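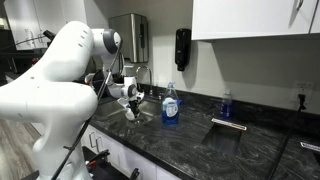 3.2 Household water use at the kitchen tap

Kitchen tap use was measured in 149 dwellings in two supply districts, Paltomby and Miltden. Both districts draw from the same treatment works, and the water delivered to them differs little in hardness or temperature at the main. They differ in pressure. Paltomby is served by gravity from a high reservoir, while Miltden is pumped and held at a lower and steadier pressure through the day. Of the 149 dwellings, 81 were in Paltomby and the remainder in Miltden.

Each kitchen was fitted with two inline meters, one on the cold feed and one on the hot, placed below the counter and upstream of the mixer. The meters recorded flow every second. A draw was defined as any period of flow on either line separated from the next by at least 4 seconds without flow. Shorter gaps were treated as pauses within a single draw. This threshold was chosen after inspection of the pilot records, in which rinsing by hand often produced brief interruptions that residents would not themselves have regarded as turning the tap off and on again.

Dishwashers were metered separately where they shared the cold feed. In the few dwellings where the pipework did not allow this, machine cycles were removed by matching their fill pattern, which is regular in both volume and spacing. Boiling water taps and filter jugs raised no such difficulty: the former were excluded at recruitment, and the latter are filled from the main tap and were counted as ordinary draws.

Draws were sorted into short, medium and long classes by volume. The class limits follow those of the earlier Holmgren survey so that the two sets of results can be compared, although that survey used a coarser recording interval and will have merged some draws that are kept apart in ours. A total of 1511 draws were also matched to entries in diaries kept by residents, giving the stated purpose of each draw. Diary entries were accepted only when the written time and the metered time agreed to within the same quarter hour.

Figure 3. Stainless steel sink set into a dark stone countertop with gray and white veining.

Sink form was noted for every dwelling (Figure 3 shows a metal sink in a dark surround). We recorded basin depth, the number of basins and the height of the spout above the basin floor. Countertop material was noted but not used in the analysis. Basin depth matters mainly for filling: a resident who washes dishes in a part-filled basin uses a volume fixed by the basin, while one who washes under a running tap uses a volume fixed by time and flow rate. The two habits leave different traces in the record – a single long draw at a high rate in the first case, and a string of medium draws at a lower rate in the second.

The higher pressure in Paltomby had a clear effect on the second habit and little on the first. Residents who filled a basin stopped at much the same level in both districts and simply reached it sooner in Paltomby. Residents who rinsed under a running tap did not shorten their draws to match the higher flow, and their use rose accordingly. The same pattern was seen on the hot feed, where it carries an added cost in energy that is taken up in Section 4.

Flow restrictors supplied by Jorkham were present in part of the Miltden sample before the study began. These dwellings were kept in the main analysis and flagged. Removing them widened the spread of the Miltden results but left the ranking of draw classes unchanged. No restrictors were found in Paltomby, so the effect of such a device at reservoir pressure cannot be judged from these data.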